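Project diary – Manipulation Software Group
Entry for 7 Jun 2021

The group resumed work on the laundry task at the start of the shift. The purpose of this phase is to bring the planner, the perception service and the arm controllers onto a single software release, so that the three no longer have to be started by hand in a particular order. The release carries the internal name Kukau. It replaces Trollberg, which has been in service since February and which will be kept on the second workstation until the end of the phase.

The morning was given over to the controllers. Under Trollberg the left and right arms ran from separate processes, each with its own clock, and the recorded joint positions drifted apart over a long session. In Kukau both arms are driven from one process and every message is stamped at the source. The logs were compared after a bench run with the arms holding position, and the stamps agreed to within 2 milliseconds. The group considers this sufficient for the present task. It may have to be revisited when faster motions are attempted.

One fault was found. On start-up the right gripper reported itself closed when the fingers were plainly open. The cause was traced to a calibration file carried over from the earlier release, in which the sign of one value had been reversed. The file was regenerated and the old copy moved to the archive directory. The start-up script now refuses to load any calibration written by an earlier release and prints the name of the offending file.

Perception was taken up next. The segmentation model must separate one garment from another when they lie together in a basket, and it must also recognise the rim of the basket as something to be avoided. The training set was extended before this phase to more than 1,000 labelled views. Results on plain garments are satisfactory. Results on striped and trimmed garments are less so, as the model is inclined to treat a white band as the boundary between two separate items. The labelling guide has been amended to state that bands, hems and patches belong to the garment on which they appear, and the affected labels will be corrected in batches.

The door of the machine remains the harder problem. The glass is domed and returns bright highlights, and the depth readings across it are unreliable. The Takagi filter, adopted on a trial basis, discards readings inside the rim and fits a circle to the rim itself. The fitted centre was steady over repeated views from the same position. It shifted noticeably when the head was lowered, and the reason has not been established. A note has been placed in the issue register, and the planner will for the time being use only the estimate taken from the upper head position.

A planning session followed. The planner was given a time limit of 60 seconds to find a path for both arms from the ready pose to a pre-grasp pose over the basket. It generally answered well within the limit. Where it did not, the difficulty lay with the collision model of the floor, which had been entered slightly too high and left the lower approach poses in contact with it. The height was measured again and corrected in the shared configuration. 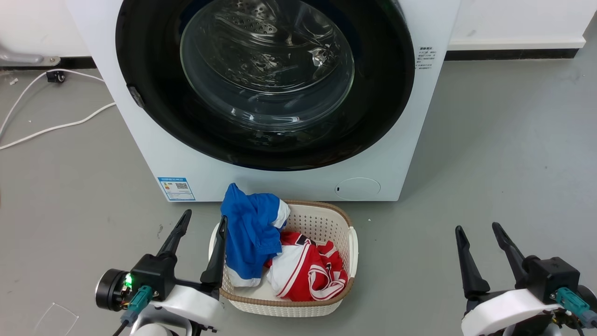
Photo: Manipulation Software Group, project records

The ready pose keeps both grippers low on the near side of the basket with the fingers pointing upward, and leaves the washing machine door in the view of the head camera. The blue garment hanging partly over the rim and the crumpled red and white one beside it make a fair test of the amended labels. The group has agreed to use this arrangement as the reference view for regression checks. Cables on the floor are not represented in the collision model at present, and a request has been made to add them as a keep-out region.

Discussion then turned to tooling. The replay viewer, Flellholm, now opens Kukau logs directly, though the timeline is slow to respond when both gripper streams are displayed. Members who need to review a long session are asked to load one stream at a time until the indexing has been rewritten. The colour used for planned paths has been changed, as it was difficult to tell from the measured path on the older monitors.

The following are carried forward to the next entry:

Correction of labels for striped and trimmed garments.
Investigation of the door estimate at the lower head position.
Keep-out region for floor cables.
Indexing in the replay viewer.

The workstation was left running the overnight label export – the display has been locked, and the machine should not be restarted before the export log shows that it has finished. Arm power was switched off at the end of the shift and the entry in the equipment book completed.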